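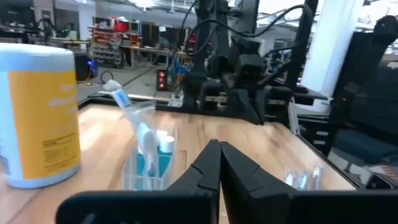

Can it do my chores? A reader named Jimcombe wrote in to ask us that, and also whether a robot arm gets tired. Good questions! Quick answers: a few of them, and no.

So. The Starnumum kit. A robot arm you put together yourself (with a grown-up, please) and then teach.

What's in the box? Arm parts, a gripper, cables, a power supply, a book of 30 jobs to try. Job 1 is easy. Job 30 is not. We are stuck on job 7.

What's a gripper? The robot's hand. Two fingers, no thumb. The fingers are hard and pointy at the ends, and they open and close, and thats all they do. Try picking up a sock with two pencils. Now you know how the robot feels. (It doesn't feel anything. But you get it.)

How does it learn? You show it. Move the arm to the thing, close the fingers, lift, let go. Then again. And again! The book says 100 times for a tricky job. Bring a snack.

What's hard for it?
Shiny stuff. See-through stuff. Light goes right thru clear plastic, so the camera gets muddled about where the edge is.
Crinkly wrappers. They squish and slide.
Small things in a row. Grab one, bump the next.

What's easy? Blocks. Chunky ones.

Good bits: strong joints, clear book, big red stop button.
Bad bits: fiddly screws, short cable. The Hemetti kit has a longer one, but only 38 parts and no camera.

Safety! Fingers away when it's moving. Hair tied back. Grown-up in the room, the whole time.

Ages 10 and up. Next time, job 8. Maybe.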